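**Faint curved line in wall paint after two coats. Sand it or leave it?**

Asked by Mafalda Ramalho, 17 July 2021

I painted our hallway last weekend with a light gray matte. The wall had an old patch on it from before we moved in. I filled the low spots, sanded with 120, wiped it down and rolled on two coats. I didn't prime.

In the daytime I can't see anything. In the evening with the lamp on I can see a curved line, and now I can't stop looking at it. If I run my hand over it I feel almost nothing.
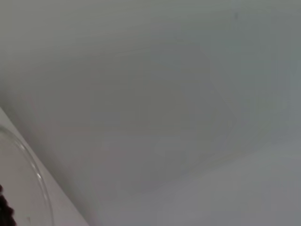

*Light gray, matte, very faint curve across the middle.*

Do I have to sand back to the filler, or will a third coat hide it? I have 2 liters left in the can.

**Answers**

**Sudheer Nadar** (accepted)

A third coat won't do it. If it only shows under a lamp from the side, you have a slight ridge where the filler ends. Paint follows the shape of the wall.

Let the paint harden for 5 days first, or it will roll up under the paper. Then sand along the line with 220 on a flat block, skim a thin layer of joint compound a good hand's width past it on both sides, and sand again when dry. Spot prime. Skipping primer over filler can give you a dull patch too, even when the surface is flat. Then paint the whole wall corner to corner. Touching up only the patch will probably leave you with a new edge to look at.

**Kastriot Bošković**

third coat worked for me but mine was eggshell. try it, you have the paint anyway

**Jasmina Leka**

Agree with Sudheer on the sanding. Check with a flashlight held flat to the wall before you prime, it saves doing it over. Also move the lamp. I had one like this in my stairwell for years and only saw it after I changed the bulb.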